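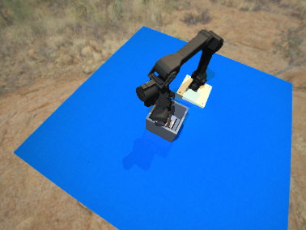
Paint lifting off MDF shelf edges

Wilfredo Tolentino
I put two coats of Skimwood satin on some MDF shelves. The faces are fine but the cut edges feel fuzzy and the paint peels with tape. Do I have to strip everything?

Lorna Lumanlan
No. Cut edges soak up paint much faster than the faces. Sand them with 200 grit, seal with a solvent-based primer, let it harden overnight, sand again lightly and recoat. Leave the faces alone — they only need a wipe.

Hubert Ruchti
I used wood glue thinned with water. Worked OK.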